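Reading a Molded Part: Ribs, Rims and Threads
Handout 5, Everyday Objects and How They Got Made
Godelieve Van Dijk, Flevville evening program, 28 September 2018
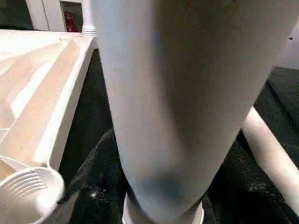 Fig. 1. Ribbed white plastic, with a round threaded spout or cap at lower left.

Before we get going, a reminder that you need your own piece of plastic for this session. Any hard plastic thing from under the sink or out of the garage is fine as long as you don't mind me drawing on it with a marker. Last time three of you brought glass. I loved the glass, but it has to wait until October.

What I'm after this week is slow looking. We've spent four sessions on wood and metal, where you can usually see how somebody got from the raw stuff to the finished thing. There's a saw mark, a file mark, a weld. Plastic gets treated as if it just arrived. It didn't, and the evidence is all over it once you know where to tilt it.

1. Ribs

Start with the grooves and raised ribs in Fig. 1. They run long and parallel, and the bright edges stand up out of those warm, beige-looking shadows. I don't know exactly what the whole object is (the edge of a tray or a container would be my guess, and guesses are allowed in this class as long as you say they're guesses). You can still learn a lot from a surface like that without a name for it.

Why would anyone put ribs on a flat piece of plastic? Take a sheet of paper and hold it out by one end. It flops. Now pleat it like a fan and hold it out again. It stays up! Same paper, same weight. You've moved some of the material away from the middle of the sheet, and that makes it much harder to bend across the pleats. Try bending it the other way, with the folds, and it gives up right away. So ribs have a direction, and that direction is a clue to which way the maker expected the load to come.

The other way to get a stiff panel is to make it thicker all over. People do try this. The trouble is that thick plastic costs more, takes longer to cool in the mold, and cools unevenly, so the surface can pull in and leave a shallow dent called a sink mark. You'll often find one on the smooth side of a part directly opposite a rib that was made too fat. The usual advice is to keep a rib a bit over half the thickness of the wall it stands on. Go hunting for sink marks tonight on the back of your kitchen scale or the lid of a storage box. Put the thing near a lamp and tip it until the light slides across. I found one on my own coffee maker while I was writing this and now I can't stop seeing it.

Ribs do other jobs too. They can give your hand something to hold, keep a wet thing up off a surface, leave a channel for water to run along, or just make a big plain area look less cheap. Quite often it's two or three of these at once. When you write up your object, put down which jobs you think are being done and then say how you'd check. "Pour water on it and see where it goes" is a perfectly good test and I'll give you full credit for it.

2. Rims

Next, the edge. Run a fingernail along every edge of your object and stop wherever it catches. A fine raised line usually means a parting line, where two halves of a mold met. If there's a thin whisker of extra plastic sticking out, that's flash, and it generally means the mold was worn or wasn't clamped tight enough.

A clean, straight rim takes some planning. Long straight edges love to warp as they cool, so designers will fold the edge over, or add a lip, or bring the ribs right up close to it. Look at your object and ask what's keeping the edge honest. If the answer is "nothing," lay it on the table and see whether it rocks.

While you're there, look for draft. Walls on a molded part are nearly always tapered a tiny bit so the part can slide out of the mold. Stack two identical yogurt tubs and you've seen draft at work. It can be as little as a degree on a hard part and you won't spot it by eye, but a straightedge and a bit of patience will find it.

3. Threads

My favorite bit. Have another look at the round piece in the corner of the photo, with the close ridges inside its curved wall and the smooth, rounded rim around the outside. Those ridges are molded threads, and threads are where plastic gets interesting.

In session 2 we cut a thread in steel, which took Lertchai Yimyam the better part of the evening and a lot of oil. (He has forgiven me.) A molded thread comes out of the mold already formed, and that brings up a puzzle I'd like you to chew on before reading further. If the threads are on the inside of a ring, and the steel core that shaped them is inside that ring, how do you get the core out?

Three common answers:

Unscrew it. The core turns as the mold opens and backs out of the part just like a bolt. Lovely clean threads, expensive mold.

Pull it straight off. If the plastic is soft enough and the threads are shallow and rounded, the part stretches, pops over the ridges and springs back. Plenty of simple caps are made this way.

Collapse it. The core is built in segments that fold inward, so it gets smaller and slides free. Sometimes you'll find faint vertical lines inside the cap where the segments met.

You can make a fair guess at which one you've got by looking at the shape of the ridge. Sharp and deep usually points to unscrewing. Low and soft points to pulling. And count how far you have to turn a cap before it comes off! A lot of household caps need less than one full turn, which is kind to the hands.

One thing people mix up: the thread holds the cap on, but it usually isn't what stops the leak. The sealing gets done by a liner, or a smooth lip pressing on another smooth lip. That's the reason I keep going on about rims. A nick in the rim will cause you more grief than a chipped thread.

4. Color and wear

White plastic looks like the absence of a decision, but somebody paid for that white. Most plastics in their raw state are clear or milky, and the usual way to get an opaque white is to mix in titanium dioxide. White is also a terrible keeper of secrets. Small specks and faint scuffs show up on it, and you can see a few on the upper part of the surface in Fig. 1. On your own piece, make a little map of the scuffs. Are they on the high spots only? Do they all run the same way? A scratch on top of a rib tells you about sliding and stacking. A scratch down in a groove needed something narrow to get there.

Please don't polish your object before class. Somebody always does. If you're dying to see what sanding does to plastic, I'll have a scrap piece and a set of papers from 80 up to 2000 grit, and you can go through them at the back bench. Wet, please — I don't want the dust in the air.

5. What to do for next time

Pick one object and fill one page, front only. Draw it at least twice, once straight on and once at a steep angle with a lamp off to the side. The steep one will be harder and you'll learn more from it. Shade the grooves first and leave the paper bare for the high edges. Don't outline everything, it flattens the ribs.

Label anything you can name from this list: rib, groove, rim, lip, parting line, flash, sink mark, draft, thread, liner. Put a question mark next to the ones you're unsure of. I like question marks.

Then write around 8 sentences on how you think it was made and what it was made to put up with. If your object has a cap, include one sentence on how the thread got out of the mold.

Bring a pencil, a soft eraser and the object. Spare lamps are in the tall cupboard, and the one with the blue switch needs a new bulb, so leave that one for me.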